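# Brakport Stops – short stories about being asked for ID

Hello, and thanks for stopping by! This folder holds 134 short personal stories, all told by people who were questioned by police or security guards while walking, sitting or waiting for a bus in Brakport. Catriona Aitken began gathering them on her blog one November, and the pile grew faster than either of us expected (she is a very good listener).

Every story is a plain text file. The longest was trimmed to four pages with the teller's blessing, and the shortest is a single angry paragraph that I wouldn't change for the world.

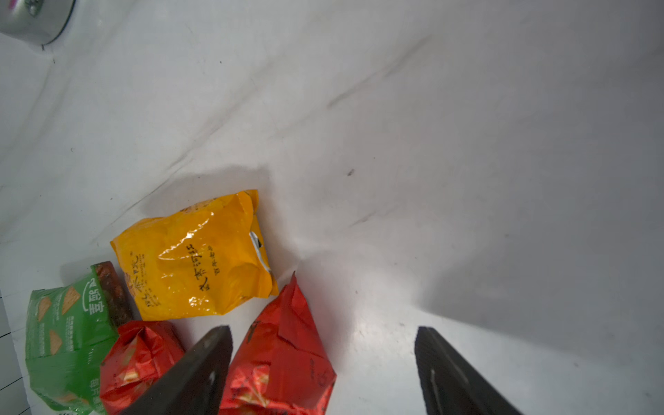

*Snack bag on a white surface.*

## What's in each file

- `title` – usually the teller's own words
- `place` – a park, a lot, a sidewalk, never a street address
- `outcome` – let go, cited, arrested or unknown
- `story` – spelling left the way it came to us

Names of tellers and officers have been swapped for initials. Please don't try to work out who anybody is, even if you live in town and think you already know!

## Known gaps

These are memories, some of them years old, and we had no reports to check them against. Forty came in by phone and were typed up by Szabolcs Kelemen, so they read smoother than the rest. Daytime stops are thin on the ground too.

## Using the stories

Read them, teach with them, quote up to 200 words at a time. For anything longer, write to Catriona first – she'll ask the teller and get back to you.

Last updated July 27, 2022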